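HANDOUT 4: Religion, minorities and the census. Who gets counted as what

Reading for this session: the Hemavard chapter (all of it), the Aebischer reader pp. on "enumeration", and the short Turkport report. Skim Flever if you have time, we come back to it after the break.

Where we left off

Last session = the constitution, what it says about "foremost place" for one religion and what courts did with that. Today is the lower level. Forms, registers, school admission slips. Less dramatic, more people touched by it.

Main claim of the Hemavard chapter: colonial officials did not invent religious difference but they did make it a thing you had to answer in one word. Before the first full counts a household could go to a shrine in the morning and a church feast in the evening and no official needed to write anything down. After, one box. The box then gets used for other stuff. Seats on councils, grants to schools, who can sit as a headman.

Note the order here. Count first, representation second. Students mix this up in essays every year.

Key terms (know these)

Communal representation - seats set aside by group, group usually defined by the census heading.

Ascriptive identity - given to you by others, birth, name, parents. Compare with avowed identity, the one you claim.

Double minority - a minority inside a minority. Tamil-speaking Christians are the standard case in the reading: counted with one group by language, another by faith, and not quite trusted by either. Same problem other way round for Sinhala-speaking Christians, who share language with the majority but not the religion most people attach to it.

Personal law - marriage, inheritance etc. run by different rules for different communities. Important for the box question because the law needs to know which box.

The Turkport case

Turkport is the name the report uses for a fishing town, the authors masked the real one. Mixed town, three languages heard at the market, two big churches, a mosque, several temples. The survey team did 400 interviews in households. They asked the religion question two ways. First closed (tick one). Then open ("tell me how your family worships").

Result: on the closed form everyone fits. On the open one, 270 of the 400 describe some practice that belongs to a box they did not tick. Vows at another community's shrine, a saint's procession joined by neighbors, a temple festival where the church band plays. The authors are careful not to call this tolerance. People crossed lines for feasts and cures and still would not let a son marry across. Keep both facts in your head at once, the exam answer that only has one of them is a weak answer.

Also see their section on names. A family name from the Portuguese period tells a clerk "Catholic" whether or not anybody in the house has been to mass in a generation. So the register gets filled in at the counter without the question being asked. Ascriptive again.

Gender. The report has a decent section on dowry, much better than its title ("Household Transfers") suggests. Women's jewelry is often the one form of property a bride is understood to hold herself, across all the communites in town, and yet the rules on what happens to it at death or separation vary with the personal law applied. So the box matters for very concrete things. Which court, which share, who keeps the earrings. 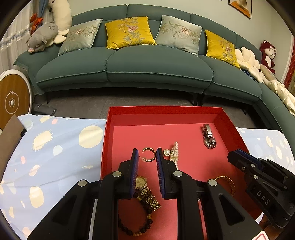
Flever disagrees with most of this and says so in the reply printed at the back of the report, where the complaint is that the Turkport authors asked about feasts because feasts are pleasant to ask about. Had they asked who gets the stall nearest the road, who gets a police report written down, who was able to come back after the riots and who wasn't, the lines would look a lot harder, and the 270 would be a footnote. The shared procession, the reply goes on, is real, but it's real on one day of the year, and a minority household has to plan for all the others.

Take that seriously. It is a point about method as much as politics. What you ask decides how blurry the boundary looks.

Possible answers to Flever (we'll argue these in section, pick one and be ready):

- The report does cover work and housing, in the appendix. Thin though. Two tables and no interviews quoted.
- Feasts cost money and need permits and loudspeakers, so they are already political. Who gets the permit for the procession route is a police question too.
- Hard boundaries in a crisis don't prove hard boundaries the rest of the time. Then again crisis is when it counts. Circular? Discuss.

Liberal theory part (short, we did this in week 2)

Two positions, you need both.

Position A: the state should stop asking. No religion on forms, no reserved anything, citizens only. Attraction is obvious. Problem: if the majority's faith is already in the constitution, the holidays and the schoolbooks, then not asking just means you can't measure who is left out. Silence is comfortable for the bigger group.

Position B: the state should ask and use the answer to protect. Quotas, funds, commissions. Problem: freezes the groups, rewards the leaders who claim to speak for them (usually older, usually men, often clergy), and the double minorities fall down the crack.

Aebischer tries a third route. Ask, but let people give more than one answer or refuse, and keep the answer away from the ID card and the police. Reader gives this a whole chapter. My own view is that it works on paper and depends entirely on who runs the office, but you're free to disagree and past students have got good marks doing so.

Watch out for: treating "Christian" as one thing. Catholics and the smaller evangelical churches have very different relations with the state and with each other. Older churches have schools, land, bishops who can phone a minister. A prayer group in a rented house has none of this and it's the one that gets the stones through the window and the letter from the local council asking for a registration nobody can point to in law. Several of the Turkport Catholics were openly unfriendly about the newer churches. Put that in your essay if you write on this, it breaks up the simple majority vs minority picture.

Same goes for "Buddhist" and "Muslim" and "Hindu", caste and region and class run through all of them. Hemavard is good on caste, weak on class.

Essay

Max 600 words, that's tight, so no long intro. Choose:

1. Did the census create communities or record them? Use Hemavard and one other reading.

2. "A state that does not ask cannot discriminate." Discuss with ref to personal law.

3. Is Flever's objection fatal to the Turkport findings?

Cite page numbers. No dictionary definitions of "identity" as an opening line please. Due start of March, on paper, box outside the department office closes at 4 pm.

For next time: language policy. Read the Aebischer section on schools, and bring one official form you have filled in yourself, any country, that asked for religion or race. Black out your details. We'll put them on the table and look at the wording, what comes first, whats optional, whether "other" gets a line to write on.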